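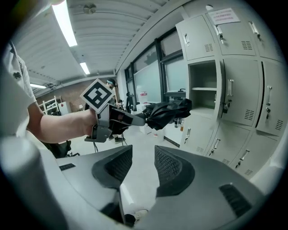
A gray hand-held gripper with black fingers, and a second one in someone's hand.

How to Get Ready for Your First Poster Session

Your first scientific poster session is such a fun day, and I want you to enjoy every minute of it! I still remember mine: a drafty hall in April, a tube under my arm, and a poster on fruit fly wing veins that I had looked at so many times I could no longer read it. Three people stopped by. One of them, Bienvenido Yap, stayed for half an hour and ended up on my thesis committee.

I now help students in our department get their posters ready, and these are the steps we go through together.

Step 1. Write your one sentence first

Before you open any design program, write down what you found in a single sentence. It should have a verb in it. "Wing vein patterning in flies" is a topic. "Flies missing this gene grow an extra cross vein" is a finding, and it makes a great title. Read it to someone outside your lab and see if they ask a question back. If they do, you're in good shape (and you've probably just heard the first question you'll get on the day).

Step 2. Cut the words

Most first drafts I see run well past 2,000 words. Aim for 400. I know, I know! Shivam Saxena brought me a draft last year with 2,775 words on it, including the full recipe for his fly food. We moved the methods to a handout, turned two paragraphs into a flow chart, and the whole thing could finally breathe.

Things that can nearly always go:
The abstract, if it's already in the program book
Any reference you don't mention on the poster itself
Gridlines
The second decimal place

Step 3. Pick your figures

Choose no more than 5. Put the best one in the middle at eye level and make it big, bigger than feels polite. Label the lines on the graph directly so people don't have to hop back and forth to a legend. Check your colors with a color blindness simulator; red and green fluorescence images are lovely, but magenta and green will reach a lot more of your visitors.

Step 4. Print a small one

Print the poster on a regular letter-size sheet. Hold it at arm's length. If you can read the body text, it will be readable at full size from a few steps away. Typos love to hide in titles and author names, so get a coauthor to read those out loud. Viorica Pană asked me to add that accents and other marks often get dropped when a file moves between programs, so look at every name again in the final PDF.

Send the file to the print shop a week early. If you're flying, ask about fabric. It folds up in a suitcase and the wrinkles hang out overnight.

Step 5. Practice two talks

You want a thirty-second version and a three-minute version. Start the short one with your sentence from Step 1, then point at your biggest figure. Save the long one for people who lean in. Nabila Tambunan practices hers while walking the dog, which I think is brilliant, and she never sounds like she's reciting.

It also helps to ask visitors what they work on before you begin. A population geneticist and a developmental biologist will want very different parts of your story.

Step 6. Pack your bag

Pushpins or Velcro dots (check which kind of board the meeting uses)
Water
A pen and a small notebook
Letter-size copies of the poster
Comfortable shoes, please!

Step 7. On the day

Hang your poster early, then go look at your neighbors' while it's quiet. Stand to one side so people can see everything. Smile, say hi, and give them a moment to read. When you don't know an answer, "I'd love to look into that" is a perfectly good reply, and then write the question down along with the person's name.

Within a few days, email anyone who asked for a paper or a fly stock. Two lines is plenty.

Updated 2/26/24 with the note on fabric posters. Thanks to Ilham Sitompul for the Velcro tip.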